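Home | Syllabus | Handouts | Readings | Office Hours

Hotel and Resort Operations
Handout 6: Reading (and Writing) the Room Category List
Instructor: Diane Marchand

Last updated: November

Welcome back, everyone. Last time we spent nearly the whole session on arrivals, and I promised that we would come to room categories next, so please have this handout beside you when we do the pricing exercise. It is a little longer than the others because people kept asking good questions last term and I kept adding the answers.

1. What a category is for

A room category is a promise made before the guest has seen anything. Someone at home, probably late in the evening with a cup of tea going cold, picks "Garden Junior Suite" from a list and pays for it. Months later they walk in with their bags. If what they find matches the picture in their head, your front desk has a quiet afternoon. If it doesn't, you will be moving people around the building until dinner.

So a category has to do two jobs. It has to sell the room, and it has to tell the housekeeping, maintenance and front desk teams which rooms can stand in for one another. Students tend to think only of the first job. I did too, when I started out on reservations.

2. Our working case: the Otero

We will use the Otero, a 60-room seaside property, all the way through to the end of the unit. Its sister house, the Nurmi, is up in the hills and comes back in Handout 8, so don't worry about it yet.

When the present managers took over the Otero, the list had grown in the way these lists do. There was a Sea View, a Partial Sea View, a Sea Glimpse (yes, really), a Superior, a Superior Plus and a good many more. A new agent on the phone could not tell a caller how a Superior differed from a Superior Plus. One had a bathtub. The other had been painted more recently.

Have a look at your own notes from the site visit and ask yourself which differences a guest would notice within a minute of opening the door. View, bed, size, outdoor space, noise. Those are usually worth a category. A newer carpet usually isn't, though it may be worth a note in the room file so that a kind desk agent can use it for a returning guest.

3. Words that cause trouble

"Ocean front" and "ocean view" are the famous pair. Front should mean the room faces the water directly. View means you can see it from the room or the balcony, perhaps at an angle. If a guest has to lean over the rail, please call it something else.

"Suite" is the next one. Older textbooks insist on a separate sitting room with a door. Plenty of resorts use the word for one big room with a sofa in it, and "junior suite" grew up to cover exactly that. My own advice is to put the layout in the first sentence of the description and let the name be as pretty as the marketing people like.

"Sleeps four" needs care as well. Four adults, or two adults and two small children on a pull-out? Write down which. Families plan a whole vacation on that line, and they are quite right to be cross when it turns out to be a guess.

4. Upgrades and the ladder

Categories make a ladder, and every upgrade moves somebody up it. The trick is to keep the steps even enough that a paid upgrade feels fair. At the Otero the step from Garden to Sea View is $50 a night, and guests take it gladly at the desk. The next step used to be much steeper, and it hardly ever sold.

Free upgrades are a different matter – lovely when you have the space, but keep a record. A guest who gets the top suite once will quite naturally hope for it again, and the poor agent on the next visit needs to know what happened.

5. Naming

The Urkby system, which you met in the reservations lab, allows only a short code for each category. Choose codes that a tired person can read at the end of a night shift. GV and SV look fine on paper and get mixed up constantly over the phone. GARD and SEAV are dull and much safer.

Try not to name categories after people, flowers or islands unless the signs on the doors say the same thing. Guests do enjoy a name with a bit of romance to it, and I would never want to take that away, but a Jasmine Room on the booking and a plain number on the door makes for a muddled walk down the corridor.

6. For next class

Please read the Pundov chapter on seasonal rates, at least as far as the tables. Then take the Otero list from the course folder and shorten it. Bring 2 copies of your version, one to hand in and one to scribble on while we talk. For each category you keep, write a two-sentence description that a guest could read aloud to a friend. For each one you drop, tell me where its rooms should go.

Work in pairs if you like. Some of the best lists I have seen came out of a good-natured argument – and do come and find me if you get stuck on the family rooms, as everybody does. 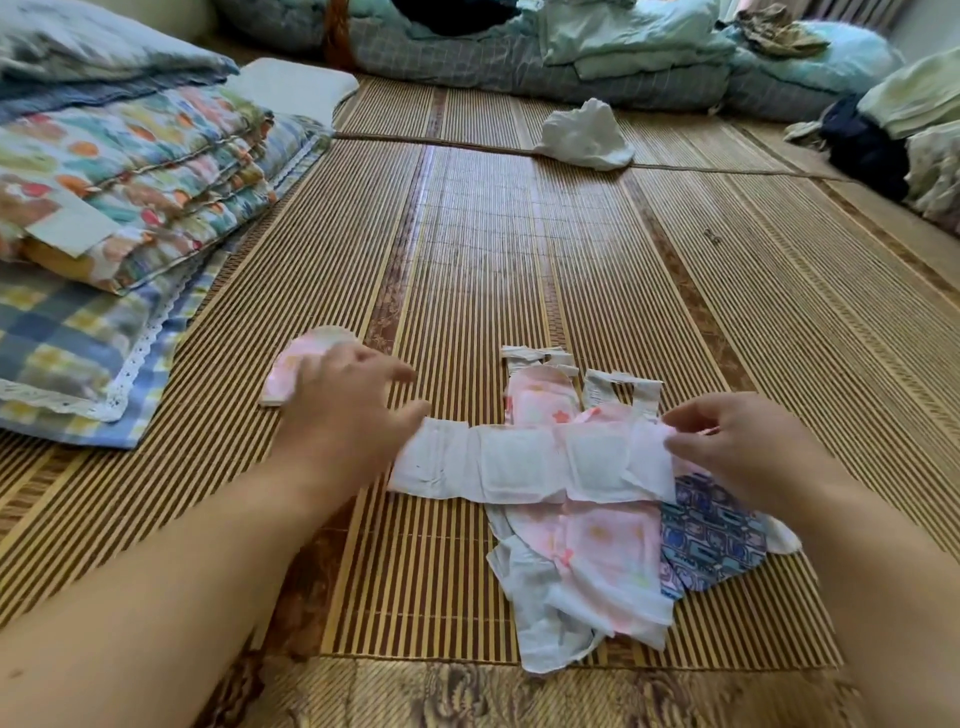 Arranging pads and fabric pieces on a woven bamboo mat

Contact: Diane Marchand, Hotel and Resort Operations | © Course materials, all rights reserved | Back to top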